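Section 5: Setting up your Odgate desk lamp timer

Okay, the lamp is out of the box and clamped to the desk (if it isn't, go back to Section 4, I'll wait). Now we get to the part I like best, which is teaching it when to come on and when to leave you alone. I've set up a lot of these, at home and for friends, and the whole thing takes me 10 minutes, most of which is me hunting for the little paper card with the pairing code.

Before you start, plug the lamp straight into the wall. Dimmer sockets make it flicker and the timer loses its settings.

1. Hold the base button until the ring glows amber, then let go.

2. Open the Menesetti app on your phone and tap Add a Light. Type in the code from the card. Capital letters matter!

3. Give the lamp a name. Mine is just "desk," but Ívar Thoroddsen, who tested the early ones with me, had two called "lamp" and kept turning off the wrong one.

4. Tap Schedule, then Workday. Pick an on time and an off time. I go for a short fade at the start, so the light creeps up while I'm still getting settled with my coffee.

5. Slide the brightness to where you want it. The top setting is 700 lumens, and that's a lot of light at close range, so try the middle first and sit where you normally work while you choose. 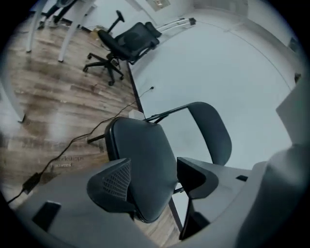
Will the schedule still run if my Wi-Fi goes down?
The lamp keeps its last saved schedule in the base, so it carries on as usual until the connection comes back. You just can't change anything from the app in the meantime.

Note: if you moved the clocks forward or back and the lamp seems to be an hour off, open the app once near the lamp and give it a minute. It picks up the new time from your phone.

Setting the reading mode

Reading mode is the warmer, lower light, and it's separate from the schedule (I missed this for weeks). You can use both, but reading mode wins if they overlap.

6. Tap the base button twice. The ring turns white.

7. Turn the dial to the warmth you like, then tap once to save. If you wait too long the lamp forgets and you get to do it again, so don't wander off.

8. Tilt the head so the light lands on the page and stays out of your eyes. Move the lower arm first and the upper one second.

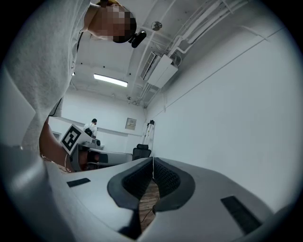
Leaning in close, with one forearm low.

Caution: the metal collar behind the bulb gets hot. Switch off and leave it for some 10 minutes before you touch it or fit the Aguiar shade.

Caution: don't force the lower joint past its stop. Vilhjálmur Briem managed it in June and we had to send for a new arm.

If the ring blinks red, unplug the lamp, count to five and plug it back in. Still red? Hold the base button down until it goes dark and start over from step 1. Your old schedule will be gone, so take a screenshot of it first if you can get into the app.

Section 6 covers pairing a second lamp and the Etden wall switch.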